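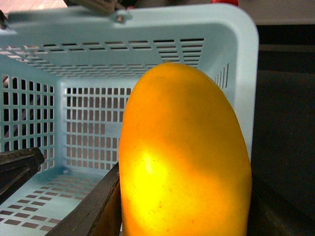
Fruits et légumes : les garder plus longtemps, sans se compliquer la vie

Trucs notés au fil des semaines, en vrac. Certains viennent de ma mère, d'autres de Nesma Ouali qui tenait un étal le lundi. Je complète quand j'ai cinq minutes.

Mangues, avocats, poires. Jamais au frigo tant que c'est dur. On laisse sur le plan de travail, à l'ombre, deux ou trois jours. Pressé ? Sac en papier, une banane dedans, on ferme. Vérifier matin et soir, ça va vite. Une fois souple près de la queue — frigo, bac du bas, et on mange dans les trois jours.

La couleur de la peau ne dit pas grand chose pour la mangue, ça dépend de la variété. Sentir côté pédoncule. Pas d'odeur, pas mûre.

Bananes. À part. Toujours. Elles font mûrir tout le reste, et les kiwis en premier. Un bout de film autour des queues, on gagne un jour ou deux.

Pommes de terre et oignons : pas ensemble non plus. Les patates au noir, dans un sac en toile ou un carton percé. Les oignons au sec, là où l'air passe. J'ai perdu un sac entier en février à cause de ça, germé de partout.

Salade. Laver, essorer à fond, boîte avec un torchon propre au fond et un autre dessus. Tient presque la semaine. Essoreuse à moitié pleine, pas plus, sinon les feuilles du milieu restent trempées.

Herbes. Persil et coriandre dans un verre d'eau, comme un bouquet, sac lâche par dessus. Basilic pareil mais hors du frigo, il noircit au froid. Ce qui reste : haché, bac à glaçons, huile d'olive, congélateur.
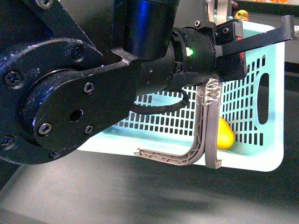 Un panier en plastique clair, facile à rincer sous le robinet.

Les paniers et les bacs, parlons-en. On les oublie et c'est là que la moisissure s'installe. Une fois par semaine : eau chaude, goutte de liquide vaisselle, brosse dans les coins. Puis vinaigre blanc, 60 ml dans un litre d'eau, cinq minutes, rincer. Sécher complètement avant de remettre quoi que ce soit. Pour l'osier, chiffon humide seulement et séchage dehors.

Fraises et framboises. Ne pas laver à l'avance !! Trier dès le retour, virer celle qui est abîmée, elle contamine les autres en une nuit. Étaler sur une assiette avec un essuie-tout, une seule couche. Lavage juste avant de manger, avec les queues.

Tomates : dehors, queue en l'air... ou en bas, chacun son école. Moi en bas. Au frigo seulement si elles sont très mûres, et les sortir une heure avant.

Carottes. Couper les fanes tout de suite (elles pompent l'eau), garder pour un pesto. Ramollies ? Eau froide, une heure, elles repartent.

Compote de secours, quand tout mûrit d'un coup : environ 800 g de fruits épluchés, un fond d'eau, un demi citron. Feu doux, couvercle, vingt minutes. Mixer ou pas. Se congèle trés bien en petits pots.

Citrons. Entiers, dans une boîte fermée au frigo, ils tiennent des semaines. À l'air ils sèchent.

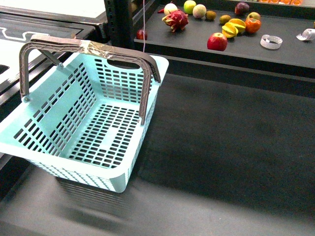
Dalia Farouk m'écrit que pour les fraises elle fait le contraire : bain d'eau vinaigrée dès l'achat, une part de vinaigre pour trois d'eau, rinçage, puis séchage très soigneux sur un torchon, et que chez elle ça tient cinq jours. Le séchage fait tout, d'après elle. Sinon mieux vaut ne pas les toucher.

À tester donc. J'ajouterai le résultat ici.

Reste à faire : champignons (sac papier, toujours), ail, et le gingembre au congélateur, qui se râpe direct sans éplucher.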